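Threads > Automation > Can machines do chores yet?

Monday, December 14, 2020

1/ People keep asking me if a machine can do the dishes yet. Short answer: parts of it, on a good day, with someone standing nearby. Long answer is this thread.

2/ Background. I spent nine years doing maintenance at Mundwood, a shop that makes kitchen cabinets. We had automation the whole time. It cut panels, drilled hinge holes and stacked doors. It was very good at those and could not have picked up a broom.

3/ A machine in a shop gets the same part, in the same spot, all day. If the part is an inch off, it stops and a light comes on. A kitchen is an inch off all the time. Most of the gap between the two is in that one fact.

4/ So when someone shows me a chore demo, I look at the table first. How many kinds of things are on it? Are they hard or soft, flat or tall, see-through or solid? The arms come second.

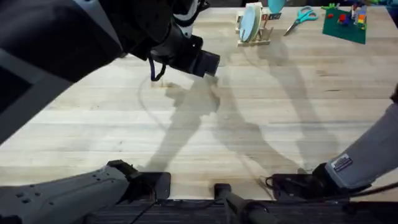 5/ Putting a plate in a rack is the chore I use as a yardstick. It sounds like nothing. The plate has to be held by its edge, turned upright and let go between two slats without knocking its neighbor. A light blue one and a cream one standing side by side in a small wooden rack is the end state you want, and a person gets there without looking. For an arm, the letting go is as hard as the picking up. Open too early and the plate drops, open too late and the rack comes along with it.

6/ Scissors are a different problem. They lie flat and they're thin, so there isn't much for two fingers to get under. You and I put a fingertip through a handle loop and lift. A gripper has to be told, or has to learn, that the loop is the good part.

7/ Building bricks are worse than they look too. Picking one up is fine. Pressing one onto a baseplate takes real force in the right direction, and a brick that's slightly crooked just won't go. Anyone with kids has watched this from the other side.

8/ Two arms beat one for most of this. One holds, the other works. Think about opening a jar or folding a towel. The cost is that now you have two things that can bump into each other, and twice the cables.

312 shares · 41 comments

9/ A few numbers from my own notes, so you know where I'm coming from. I've been logging every public chore demo I could find since February. Clips, open days, trade show floors, whatever. The log has 2767 attempts in it so far. An attempt is one try at one object.

10/ I don't publish a success rate from that. A clip shows you what somebody picked to show you. What the log is good for is seeing which objects come up and which ones don't. Blocks and cups are everywhere. Wet sponges almost never. Clear plastic hardly at all.

11/ Clear plastic deserves its own post.

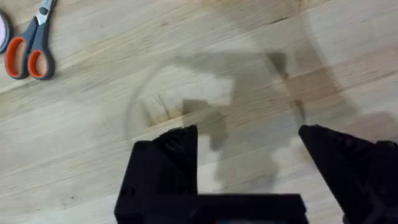 Reading time: 4 min

12/ Transparent things are hard for cameras in a way people don't expect. Try it with the round clear piece on the wood there. You find it by the thin line of its rim and by the way the grain bends underneath. Then a shadow falls across it and there are bright patches next to the shadow, and some of the edges you see belong to the light instead of the object. Scissors with orange grips are easy to find next to that.

13/ Depth sensors have their own trouble with it. Many of them work by bouncing light off a surface, and a clear surface lets a lot of that light through. The reading you get can be the table behind. So the gripper goes for the table.

14/ At Mundwood we had this with shrink wrap. The sensor on the pallet line would miss it and the wrapped stack would get pushed into the one ahead. The fix was a strip of tape on every pallet. Cheap, ugly, ran for years. You can't put tape on every lid in somebody's kitchen - well, you can, but then you've made a new chore.

15/ Someone asked about the home products. I went through the Provlow brochure and the Utura one. Both are careful if you read slowly. They say "assists with tidying." Fine by me. I'd rather see that than "does your housework."

16/ There's a third one, Phí, that only sorts. You dump a bin of mixed small parts in the tray and it puts them in cups. I like the idea because the job is small. My guess is that's how this gets into shops first, at the end of a bench, doing the sorting that gets left until Friday.

17/ My test for a shop-floor helper is 50 and 50. 50 parts it has seen before, 50 it hasn't, all mixed in a tub. Let it run with the operator out of the room. If it gets through that without a stop I'd put in a purchase request.

18/ For a home the bar is higher, which surprises people. A shop will pay someone to reset the machine. At home that someone is you, in your socks, and after the third time you'll wash the plate yourself.

19/ My test for a home is 300 dishes. A few weeks of normal meals. Whatever comes out of the sink, in whatever order, including the clear ones. I haven't seen anybody try it in public. If you have, send me the link and I'll add it to the log.

20/ Where I'd put things now. Moving solid, medium-size objects on a clear table: yes, slowly. Racking plates: sometimes. Scissors: sometimes. Clear plastic: ask me later. Laundry: I'll do a separate thread, it's long.

21/ A couple of you asked if I'm against any of this. No. I fixed these machines for a living and I'd be happy to have one clear my table. I just want to see it do the boring version, all the way through, with no cuts in the video.

22/ Replies are open. If you run one of these at work, tell me what the parts are and how often you have to walk over to it.

188 shares · 67 comments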